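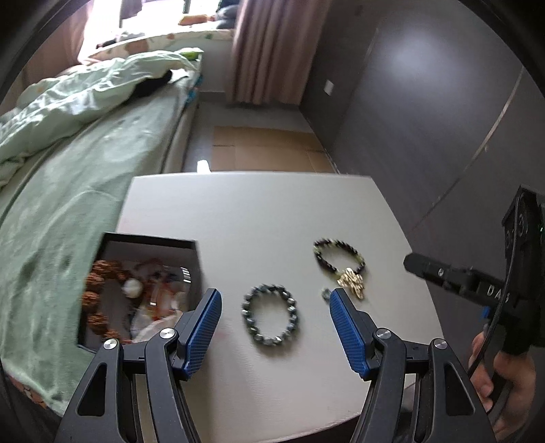 I run a little podcast about family jewelry called Lorncombe, and I'm looking for people to talk to! I'm Anouk De Graaf, I've been making the show out of my spare bedroom for 3 years, and the next season is all about bracelets: who gave them to us, who we fought with over them, and which ones have been sitting in a drawer since high school.

You don't need anything valuable. One of my favorite guests ever talked for a whole hour about a plastic bangle from a gas station (her sister still wants it back). Beads, chains, string, a charm with no bracelet left to hang it on – I want to hear about all of it.

So what would you be doing? We'd have a short phone call first so you can decide if you like me, and then one recorded chat of up to 100 minutes. I cut it down to something much shorter, and you get to hear it before anyone else does. If there's a part you'd like gone, it goes. First names only is fine, and so is a made-up one.

I can pay $186 per person once we've recorded, plus your bus or train fare if you'd like to come to Tondivholm and do it in person. Otherwise we can record online, and any quiet room will do. You should be 18 or over and okay with chatting in English.

I'm recording through December, mostly in the evenings, though I can do mornings if you've got kids or shifts to work around.

To put your name down, use the contact form on the Lorncombe page and give me 2 or 3 lines about your bracelet and where it came from. Please don't mail me the bracelet itself – my mailbox is shared with the whole building! I write back to everybody, usually after dinner.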